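**Ticket: gripper loses registration on transparent-shaft tools, tool presentation kit**
Product: Jurkell tool presentation kit, pegboard base with clear stands
Host cell: Hastgate bench arm, parallel gripper, wrist camera
Reseller: Pristach
Status: open, workaround in place
Log started August 2, 2020

**Summary**

Pick from stand works. Return to stand fails intermittently when the held item has a clear section. The arm reports "place target not confirmed" and holds position a short distance from the stand until the timeout. Opaque tools (wrench, screwdriver, scissors) are not affected.

**Setup**

- Kit firmware and stand definitions as shipped, no custom stands
- White base board, stands pushed fully home
- Gripper force at 15 N, place timeout 8 s
- Overhead lights on, no diffuser
- Wrist camera exposure set to auto

**Steps to reproduce**

1. Load the stock layout from the kit menu.
2. Home the arm and run the board check. It passes every time.
3. Pick the item with the yellow end, gripping on the yellow section.
4. Command a return to the upright bracket.
5. Watch the confirm step in the log pane.

**Entry 1**

Ran the stock layout 27 times with the clear item. Most of the runs that failed did so at the confirm step. A few never got that far and stopped on approach with "multiple candidates". No collisions, no drops.

Swapped in the wrench and repeated the same motion with the same offsets. No faults. That rules out the arm calibration, at least to the tolerance we care about here.

**Entry 2**

Cleaned the board and all stands with a lint-free cloth. No change. Re-seated the gripper plates and checked the bolts against the torque value in the Jurkell sheet. No change.

Paused the arm at the confirm step and saved the wrist view.
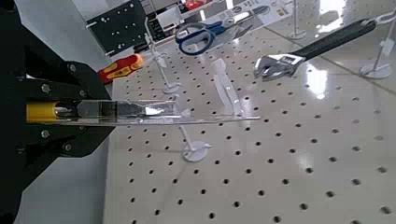
*Wrist camera at the confirm step, tip of the clear piece close to the upright bracket.*

Two things to note from the saved view. The base of one stand sits directly under the middle of the held piece, and the bracket is translucent as well, so the detector has clear edges over clear edges with a white board behind them. There are also bright patches on the far part of the board from the overhead lights. The detector overlay (not saved with the still) put its box on the stand in front and ignored the bracket.

**Entry 3**

Locked exposure at 80 percent of the auto value. The "multiple candidates" stops went away. The confirm faults are less frequent but still there.

Turned off the bench light and left the room lights on. Similar result to the exposure lock. Doing both together makes the board check fail, so don't.

**Entry 4 - reply from Pristach support**

> The stock stand definitions use edge contrast for confirmation. For transparent parts we suggest switching the place target to board coordinates and disabling visual confirm for that target only. The matte insert made by Egger fits the same hole pattern and can be laid over the board if reflections are a problem.

We had already ordered a matte insert for another bench, so this can be tested without a new purchase. The suggestion to disable visual confirm is not acceptable as a permanent setting. With confirm off, the arm will open the gripper whether or not the bracket is where it should be.

**Entry 5**

Workaround applied:

- Place target for the clear item set to board coordinates
- Visual confirm off for that target, on for everything else
- Approach speed reduced for the last segment
- Nearest stand moved one row away from the path

Moving the stand helped more than expected - with visual confirm temporarily back on, the fault rate dropped by about half. The stock layout packs the stands too tightly for a part this long. The kit manual has no minimum spacing for transparent parts and should have one.

**Open items**

- [ ] Test with matte insert, confirm on, stands at the new spacing
- [ ] Ask Jurkell if the stand definitions accept a marker or tape ring on clear posts
- [ ] Ask Jurkell for the detector threshold range. The menu shows a slider with no units
- [ ] Have Pristach confirm if the stand definition update listed for December covers this fault

**Assessment so far**

The mechanical side of the kit is fine. Stands hold position, the board stays flat and changeover is quick. Vision on the stock settings is suitable for opaque hand tools only, and the product page should say so. Keeping the kit on the bench. Severity lowered from high to medium while the workaround holds.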